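Three weeks with a toaster oven and no real oven

The big oven went out in August, in the middle of a tray of potatoes. The top element had been weak for a while and I kept turning the pan around to make up for it. Then the breaker tripped, and when I reset it the display came back on but nothing got warm. The man from Slaoui came by, took the back panel off, and told me the part would be two to three weeks out and the repair would cost $502 with labor. I said I would think about it. I am still thinking about it.

In the meantime I bought a toaster oven. I had not owned one since my apartment on Clatport Street, and that one was a hand-me-down with one working knob. I looked at the Altik first because my sister has it and likes it. It is a big silver thing with a lot of settings and it would have taken up the whole stretch of counter by the window. The one I ended up with is smaller and cream-white. I wanted something plain that I could leave out without looking at it too much.

I read too many reviews before buying. One of the models had 3,513 of them and I probably read a hundred, mostly people arguing about whether the crumb tray was too thin. Every crumb tray is too thin. I stopped reading after that and picked by size.

Size was the main problem. My quarter-sheet pans do not fit. They are only a little too long, and I tried them at an angle, which does not help when the door has to close. I ended up buying two small pans from Minda, the kind with the rolled rim, and a short wire rack that sits inside one of them. If you are shopping for one of these ovens, measure the pan you already use and take the number with you. The outside measurements on the box tell you very little about what goes inside.

The first thing I did was run it empty on high with the kitchen window open. The instructions said to do this and I am glad I did. It smelled like a new car for a good part of an hour. After that the smell was gone and has not come back.

Toast is fine. It is slower than my old toaster and the bread near the door comes out lighter, so I swap the slices halfway. English muffins do better than sliced bread. Frozen waffles do better than either.

Potatoes were what I cared about. I cut them into wedges, dried them in a towel, and gave them oil and salt and nothing else. At 425 they browned on the bottom before they were done in the middle. At 400 with a turn halfway through they came out right. I do one pan at a time, enough for me and one other person if the other person is not very hungry. In the big oven I used to do double that and eat the rest cold for lunch, and I miss that.

Chicken thighs worked better than I expected. The top of the oven is close to the food, so the skin gets crisp fast, and I learned to move the rack down for anything thick. I had it on the upper position for the first batch and set off the smoke alarm in the hallway. On the lower position there was no smoke. I also put a piece of foil in the bottom of the pan, with the edges folded in tight. Loose foil near the heating elements is a bad idea and the booklet says so twice.

I tried one cake, a plain yellow one in a loaf pan. The top got dark early and I covered it with foil for the last part. It was a little dry at the ends and good in the center. I would make it again but I would drop the temperature by 25 degrees and start checking sooner. Cookies go six at a time, which gets old. I froze the rest of the dough in balls and now I bake a few after dinner. That may be my favorite thing about this oven so far.

Cleaning takes some attention. The glass picks up a brown haze from the chicken, and I wipe it with baking soda and water once it has cooled. I had let it go for a week at first and then it took me most of an evening. The rack goes in the sink to soak. The crumb tray I shake out over the trash every couple of days. The cream finish shows fingerprints less than I thought it would, but it does show tomato.

Where to put it took some moving around. I had it under the cabinet at first and the underside of the cabinet got hot enough to worry me. Now it sits in front of a bare stretch of wall with open space over it. I lost the spot where I used to chop things, so I chop at the table.

The kitchen has stayed a lot cooler. With the big oven I would avoid baking anything until after dark in the summer. This one warms up fast and cools down fast, and I have used it at noon without regretting it. I have not had a full month of electric bills yet so I can't say if it saves anything.

I still have to decide about the repair. For potatoes and a few cookies I don't need the big oven. For a turkey I do, and for pizza I think I do, though I have not tried a small one yet. Next up is a batch of rolls. I plan to do them in the shorter of the two pans, on the lower rack position, and see if the tops burn.

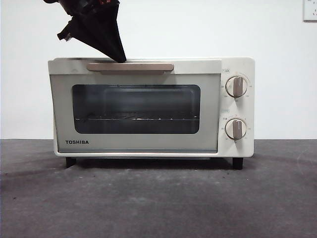 Moataz Shawky
For the rolls, tent the foil from the start and take it off for the last few minutes. I burned the tops on mine twice before I did it that way. And a small pizza works fine if you preheat the pan. I cooked in one of these for 60 days during a remodel and the only thing I gave up on was bread in a tall loaf.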